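Minutes — open day planning and review meeting
Sunday, March 7, 2021
Held in the back office at Doltura, after the last visitors had left

Chair: Valquíria Rocha
Also present: two from the Oteck demo crew, one from Ahonen (building), front desk, workshop staff
Apologies: Povska

**1. Last minutes**

Agreed with one change. The budget for the open day was $3000, and the earlier minutes had it under the wrong heading. Valquíria will fix the file copy.

**2. Money**

Spent so far: $2825. The chair rental invoice has not come in yet. Oteck did not charge for the crew's time but asked us to cover parking, and this was agreed. Anything left over goes toward the June visit (see item 6).

**3. How the day went**

Visitors were let in by time slot and walked through in small groups. There were 13 slots and all of them were taken. The front desk said the sign-in table was too close to the door and people bunched up there while they looked for their slot. Next time the table goes by the stairs.

Two groups ran long at the first stop, the parts sorting bench, and the laundry stop had to start late both times. The crew would like a bell or a light that the guide can see from the hallway. Front desk has a desk bell and will try it.

**4. Laundry demonstration**

This took up most of the meeting. The laundry stop was the one visitors asked about most, both on the day and in the comment cards. The task was unloading a front-loading washer into a basket on the floor, with the visitors standing behind the tape.

The crew explained how they set it up. The basket goes right up against the front of the machine so the arm has a short way to travel between the drum and the basket. If it sits farther out, pieces can end up on the floor. The drum should hold only a few pieces of clothing, in colors that people can tell apart from the back of the group. Someone from the workshop asked why not a full load, as at home. The answer was that a full load takes longer than a slot allows — it can be done, but not with people waiting outside.

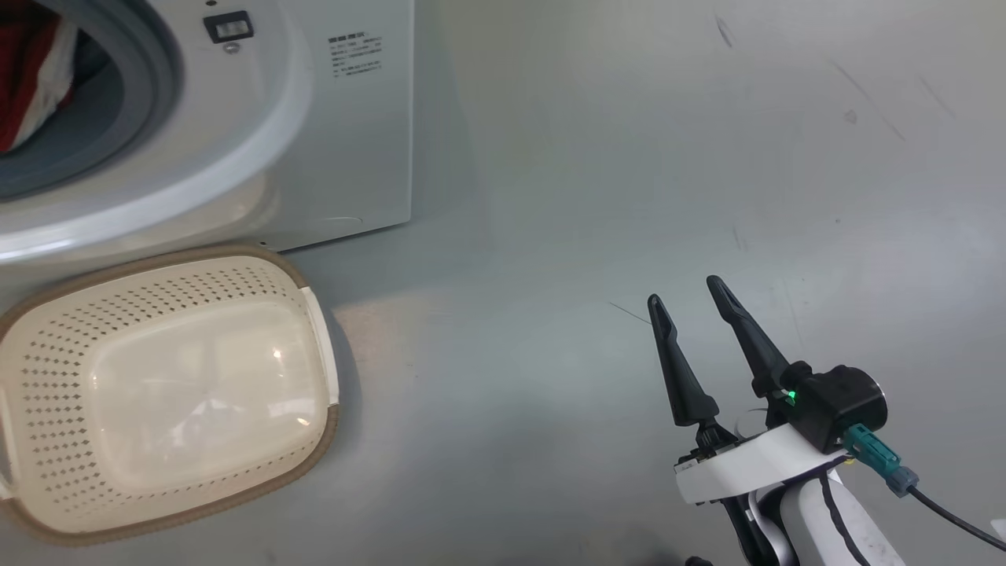 There was some talk about speed. Several comment cards said the arm was slower than they expected. The crew said they could run it faster but would want the tape moved back first, and Ahonen pointed out that the room is not deep enough for that with the current layout. Left as it is. The guide will say at the start that the arm is being run slowly on purpose.

Children wanted to hand clothes to the gripper. This was not allowed, and the guides handled it well, but the rule should be on the sign at the entrance as well as spoken. Workshop to make the sign.

Questions visitors asked more than once, to be put on the guide's sheet:

- Does it know which clothes are which?
- What does it do if it drops something?
- Can it fold?
- Who is steering it?

The crew will write short answers to these. Valquíria asked for plain words and no more than one page.

**5. Building**

Ahonen reported no problems with power. The hallway was warm by the afternoon and the side door had to be propped open, and that door is not supposed to stay open during events. A fan will be brought in instead.

The printed handouts ran low on the workshop side but not at the front. We had 600 printed. Same number next time, split evenly between the two tables.

The floor tape left glue in two spots near the sorting bench. Ahonen will clean it and suggests a different tape.

**6. June visit**

Povska has asked by email to bring a group of their trainees in June. Everyone was in favor. They would like a longer look at the laundry stop and a chance to talk with the crew afterward. Oteck can send the same two people if they have the date a month ahead.

Not settled: whether the trainees may stand inside the tape. Oteck will check their own rules and report back.

**7. Actions**

- Valquíria — correct the last minutes, reply to Povska, ask about the chair invoice
- Oteck crew — one page of answers, rule on standing inside the tape
- Workshop — entrance sign
- Front desk — bell, new spot for the sign-in table
- Ahonen — fan, glue, tape

Next meeting to be set once Povska sends a date.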